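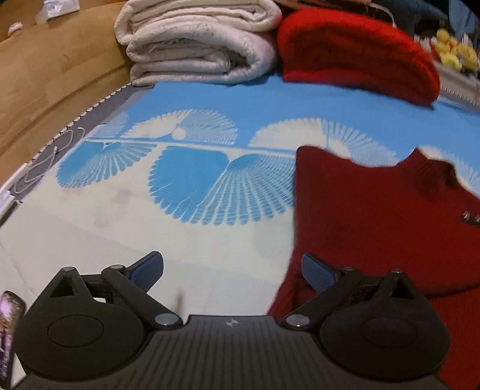

Attachment 1 - bed in the blue room, sheet with the fan leaves, dark red knit on the right

Ticket 1410
Subject: Red fuzz on pale bedding, guest house linens
Opened by: Selina Plattner, Ravside
Assigned to: Zdeňka Oravec, Stullar Linen Help
Status: Waiting on customer

Selina Plattner wrote:

Hello, and thank you for picking this up so quickly last time with the pillowcases, I still tell people about that. My new trouble is fuzz. We changed over to the cold weather bedding in the blue room and I keep finding little red hairs on the pale quilts, the two that sit folded at the far end of the bed. I've washed them once at 100 degrees on our machine (Fahrenheit, I should say) and the fuzz came back within a few days. The sheet is the blue and off-white one with the leaves and I love it dearly, so please don't tell me it's the sheet.

I did go over everything with a sticky roller. It helped for one evening and then my sister-in-law sat down in black pants, and you can guess the rest.

Zdeňka Oravec replied:

Hi Selina, how nice to hear from you again, and don't worry, I don't suspect the sheet! Looking at your picture, I'd start with the two red things. There's the dark red knitted piece lying on the sheet, and then a much brighter red, fuzzy bundle up by the quilts. Are the hairs you find bright red or dark red? Lay a few on white paper by a window and have a good look, it's easier than it sounds.

While you're at it, could you tell me how the quilts are dried, and whether the red pieces go in the same load? I'm asking because we had a very similar ticket in September from Svenja Widmer, and hers was all down to a full lint screen.

Selina Plattner wrote:

Bright red, no question about it. I put them next to the knit and they don't match at all, the knit is much more like wine. So it's the fuzzy one, which I bought for 13 dollars and was so pleased with. And yes (I'm a bit ashamed), it went into the dryer with the quilts. Gertraud Strebel does our laundry when I'm away and she says she always kept them apart, so this is my doing.

The lint screen was full. I mean really full.

Zdeňka Oravec replied:

Please don't be ashamed, a dryer load with room left in it is hard to resist. Try it in this order:

1. Clean the lint screen, then wipe the drum and the door seal with a damp cloth.
2. Shake the quilts outdoors, one at a time.
3. Tumble each quilt alone on the no-heat setting for 3 short rounds, emptying the screen after every round.
4. Wash the fuzzy red piece by itself in a mesh bag and let it air dry - no dryer for that one until further notice.
5. Store it somewhere away from the quilts for now, a shelf or a chair is fine.

The knit can stay where it is. I'd turn it inside out before washing it, just to be kind to it.

Log note, November 26, 2018: First quilt done through step 3, customer reports a few hairs left along one seam. Second quilt still to do. Subbarao Achari will check in if Zdeňka is out. Keep open until Selina writes back about the second quilt.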